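Oiling a Plank Tabletop and Making a Set of Little Colour Cubes

If you've got a light timber tabletop and a bag of offcuts, you've got a lovely weekend ahead of you! I did mine in November, in the shed at Trultotville, and I've been itching to write it up.

Start with the top. Sand along the planks, never across, and go easy near the joins where it's tempting to lean on the block. Wipe it down, let it dry, then rub in a thin coat of oil with an old T-shirt. Leave it 30 minutes and buff off whatever hasn't soaked in. The darker streaks in the grain come up beautifully at this point (I stood there grinning like a fool). Give it overnight and do a second coat, thinner than the first.

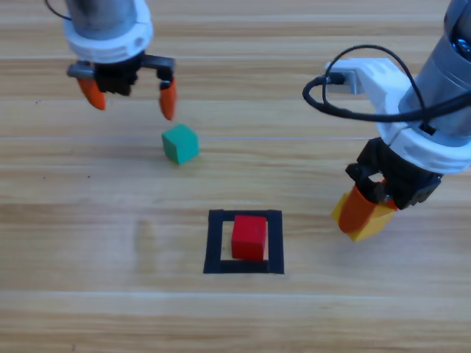

Now for the cubes, my favourite bit. Rip your offcuts into a square stick first, then clamp a stop block to the mitre saw bench and cut them to length. Keep the stick long enough to hold safely and toss the last stub. I got 11 good ones from mine, plus a couple of wonky ones that live on the windowsill.

Knock the sharp edges off with fine paper, just a few strokes each. For paint, go matte! Gloss shows every fingerprint and the cubes stick together in the box. I used Rakena sample pots, and a teal green is gorgeous against honey-coloured timber. Paint five faces, let them dry, flip and do the last one. Two coats was plenty for me, though yellow may want a third.

Let the paint harden for a week before you set the cubes on your oiled top, or they'll leave little square marks. If you do get one, a light rub along the grain and a dab of oil will usually sort it out.

Next up I'm trying the same colours on a set of skittles.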